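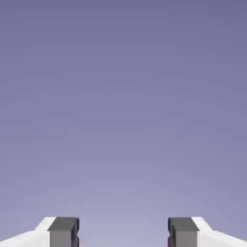 Notebook, Narayanan Lobo. January. Copied to Nga Diệp.

Site migration, Lodulano walking tours: PHP upgrade and itinerary pages

Started 8:40. Staging copy restored from last night's backup onto the Postis host. Database import clean. Home page loads. Every itinerary page under /tours/ returns a blank white page with status 200, so the uptime check would not have caught it. Added a string match on the booking button text to the check before doing anything else.

Turned on error logging to file, display off. The live site has had display on for an unknown length of time. Search results for two of the gorge walks show a file path in the snippet. Set display_errors to off on live as well, 9:05. Snippets will stay wrong until the pages are crawled again.

Log on staging gives one fatal error, repeated for each page view: call to a removed function in the itinerary plugin, in the part that splits the day-by-day text into tabs. The plugin is Nair, last updated by its author before the current PHP branch existed. No newer release. The support forum for it is closed.

Options considered:
Replace Nair with a current plugin. Day text is stored in its own table, so this needs an export and a mapping. Two days at least.
Patch the function call. Small change, but the plugin is then ours to maintain.
Stay on the old PHP. Postis drops it at the end of the quarter.

Patched it. The old call looped over key and value pairs; a foreach does the same job. Four places in the file, all the same pattern. Itinerary pages load on staging. Tabs open and close. Price table present.

Second problem, found while checking the above: departure dates show one day early on tours entered from the Poltport office. Tours entered from the head office are correct. Stored values are full timestamps, saved as midnight local time and converted to UTC. The page template prints the UTC date without converting back, which moves anything entered east of Greenwich to the day before. Head office is on UTC in winter, which explains why it was not seen there. Expect the same fault on their summer departures.

Fix: store departure as a plain date, no time part. A walk leaves on a calendar day at the trailhead and the time zone of whoever typed it in is of no use. Wrote a script to convert the existing rows using the office field on each record. Dry run over the departures table: 1619 rows read, 312 would change. Spot-checked a handful against the printed brochure, all good. Not yet run for real.

Note for Nga: some rows have an empty office field. The script skips these and writes their IDs to a file. They look like the old ferry add-ons. Can you ask the Lodulano office whether those are still sold? If not, I would sooner delete them than guess the zone.
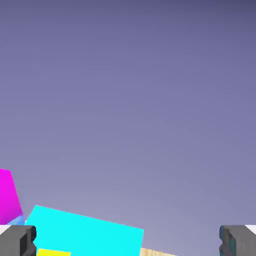 Afternoon

Image sizes. The gallery pages weigh far too much on a phone. The theme asks for the full-size upload and scales it in the browser. Changed the template to request the medium size and regenerated thumbnails. The job stopped twice at the memory limit. Ran it in batches of 8 from the command line and it finished.

Redirects. Old tour addresses used a number, new ones use the name. The map file has duplicates where a tour was renamed and the old name reused for a different walk. Last entry wins at the moment, and for the lake circuit that is the wrong one. Sorted by edit date and removed the stale lines by hand.

Contact form. Mail from staging is accepted by the server and never arrives. Sender domain on staging has no SPF record. Left alone; test it on live after the switch.

Still open:
Run the date script, after a fresh dump.
Answer on the ferry add-ons.
Comment in the patched Nair file with the reason for the change. Turn off its automatic updates.
Lower the DNS TTL the day before the switch.

Stopped 5:30. Staging left up, password on.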